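Pludo Hand Gripper — Equipment for Student Teams

Pludo is a two-jaw gripper held in the hand. Students use it to record kitchen and tabletop tasks for the Joluria course project, where a robot arm later learns from the recordings. Each person works with a pair, one in each hand. The blue finger pads can be replaced without removing the arms.
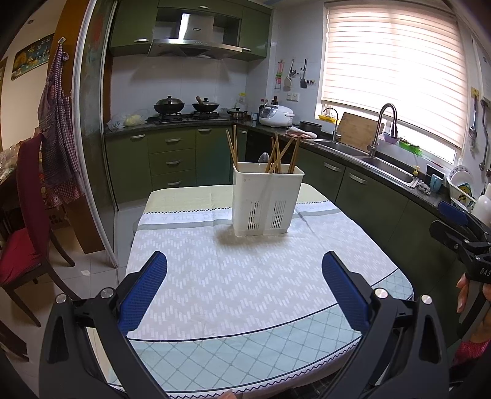
Utensil holder task, near gripper open, with chopsticks in the holder.

What it is used for

The standard exercise is chopsticks. They are thin, they roll, and they show up a bad grip right away. Zeyu Guo wrote the task sheet and kept it short: take hold of one chopstick, bring it upright, place it in the holder, open the jaws. Teams submit 100 takes by the end of February. The full course set is almost 2000 takes.

Close the jaws slowly. The pads should meet the chopstick along their ribbed faces — a tip grip lets it turn. 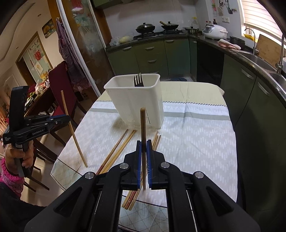 Setup and care

Check the pivot screws before each session and tighten any that have worked loose. Wipe the pads with a damp cloth. Do not use alcohol on them. Keep the table clear of anything that is not on the task sheet, and leave the holder where it is between takes unless the sheet says to move it.

A chopstick can be held upright over the table before it goes in, as in the second part of the exercise.

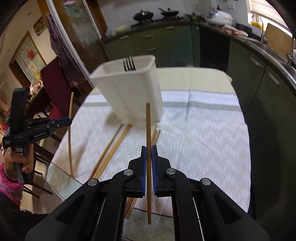 Isow Student Robotics Club — Equipment Pages

Club members can borrow 2 grippers at a time. Sign them out with Huiling Hou and return them with the spare pads in the case. Questions about the task sheet go to Heledd Pugh.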